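3.2 Objects and the table arrangement

The study looks at how adults group small objects when nobody gives them a rule for grouping. We used toy rings because they are all of one basic shape, so that differences in color, surface and thickness can be studied without a large difference in form. The rings were bought in two steps. The first part came from the Loretex assortment, which we already used in the pilot at Zernside, and the second part was added in January, when it became clear that the pilot set had too few rings with a raised surface. The full stock is 32 rings. For each session 6 objects or fewer were taken from this stock, following a list prepared before the participant arrived.

All sessions took place at the same white table with a rounded edge. We chose a plain tabletop after the pilot, where a patterned cloth was used and several participants told us that they placed rings along the lines of the cloth. The height of the table was the same for all persons. The chair could be moved, and we did not correct the position of the participant once the session had started. The ceiling lamps were on in all sessions, also in daytime, to keep the colors similar.

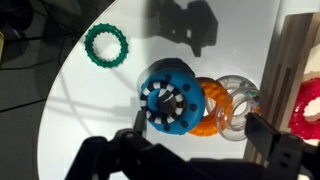
Figure 4. Toy rings on the session table. Four rings are close together and a dark green one lies apart.

For the coding of arrangements we needed a definition of a group which two coders can apply without discussion. We say that two rings are in one group if they touch, or if one covers a part of the other when seen from the place of the participant. A ring which lies inside the opening of another ring also belongs to its group, and this case receives the additional code "nested". In Figure 4 the striped black-and-white ring is nested in the blue ring with black dots, and the orange and the clear ring continue the same group to the right. The dark green ring is coded as single. We considered a third category for rings that are near but do not touch, but the agreement between coders was low for this category in the pilot and it was removed.

The surface of each ring was described by three features: smooth or raised, one color or more than one, and clear or opaque. These features are not independent in our stock. Most raised rings have only one color, as do the green and the orange ring in the figure, and we have few clear rings. This is a limitation of buying toys from shops – a set made especially for the study would be better balanced, but it would also look less like the things people have at home. We return to this point in the discussion.

The position of a ring was coded separately from its group. A ring may lie flat, stand, or be tilted against another object. The tilted position was at first treated as an accident and was not recorded. During the pilot, however, some participants set a ring upright on purpose, and then put it back when it fell. We therefore record the position in each arrangement but make no claim about intention. Coders were asked to write "unclear" when they could not decide.

In total, 1,364 arrangements were coded by the first coder. The second coder received 164 of them, drawn at random from all sessions, and worked without access to the first codes. Disagreements were mostly about contact between rings at the border of a group, and only seldom about nesting. For these cases both coders looked at the arrangement again and agreed on one code. The coding sheet is based on the form of the Prarberg project, with the categories for size taken out and the nested code added.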